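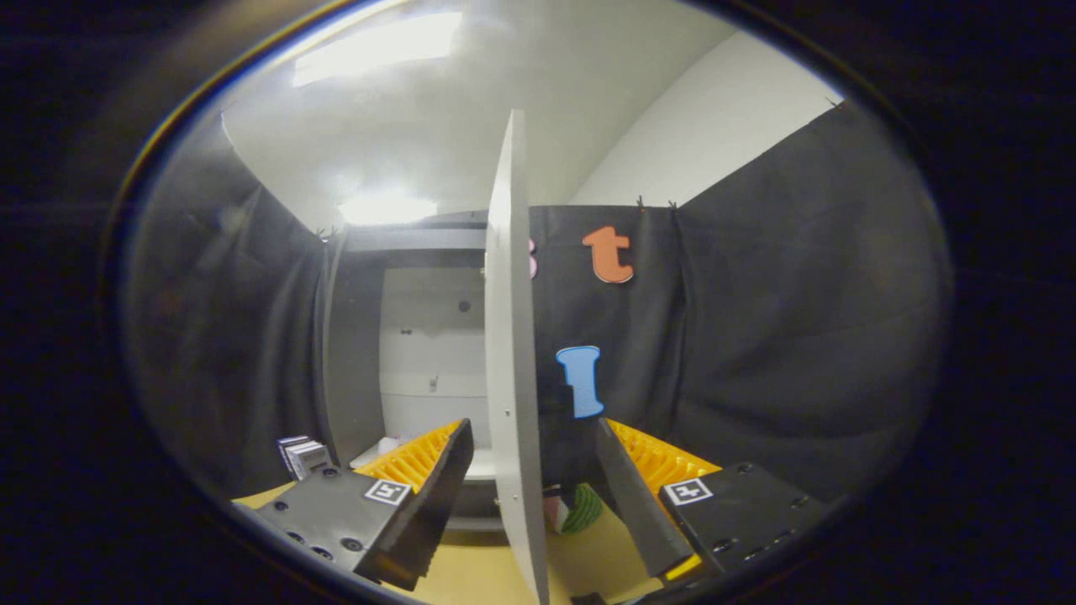
# Chapter 7: Vertical Panels and Lateral Restraint

## 7.1 Introduction

A panel standing on its edge carries load in a different way from the same panel laid flat. Its own weight acts in the plane of the sheet, where the material is stiff, while most of the disturbances it meets in service act across the sheet, where it is flexible. The design of partitions, shelving uprights, display boards and cabinet sides is largely a matter of managing this difference.

Chapter 6 treated horizontal boards under distributed load. The present chapter takes up the upright case. It covers self-weight and edge bearing, buckling under a load applied at the top edge, and the placement of restraints. Joints between panels are deferred to Chapter 8, although the corner condition is used in Section 7.5 without proof.

Readers should be familiar with the second moment of area of a rectangular section and with the Euler expression for a pin-ended column.

## 7.2 Terms and conventions

The following terms are used throughout.

- **Height** (*h*): the vertical dimension between the bearing edge and the free top edge.
- **Width** (*b*): the horizontal dimension in the plane of the panel.
- **Thickness** (*t*): the dimension normal to the face.
- **Slenderness** (*h/t*): the height divided by the thickness, without correction for end conditions.
- **Restraint**: any contact that prevents movement normal to the face at a point or along a line.

Slenderness as defined here is a labelling convenience. It should not be confused with the slenderness ratio of column theory, which uses the effective length and the radius of gyration. For a solid rectangular section the radius of gyration is *t*/√12, and students who substitute one quantity for the other will overestimate the critical load by a factor of 12.

## 7.3 Behaviour of an unrestrained panel

Consider a flat panel standing on a level surface with no fixing at its base. Its stability against overturning depends on the thickness of the bearing edge and the height of the centre of mass. The panel begins to overturn when the line of action of its weight passes outside the base, that is, when the tilt from vertical exceeds arctan(*t/h*). For a panel of slenderness 43 this angle is 1.3 degrees, so that a modest irregularity in the floor is enough to bring it down.

Initial curvature makes matters worse. A bowed panel has its centre of mass offset from the bearing edge before any load is applied — the offset uses up part of the available margin.

### Worked example 7.1

A panel in the Warnbridge shelving system has a height of 200 cm and a thickness of 2 cm. Find the limiting tilt.

The slenderness is 200/2 = 100. The limiting tilt is arctan(0.01), or 0.57 degrees. The horizontal movement of the top edge at this tilt is 2 cm, equal to the thickness, as the geometry requires.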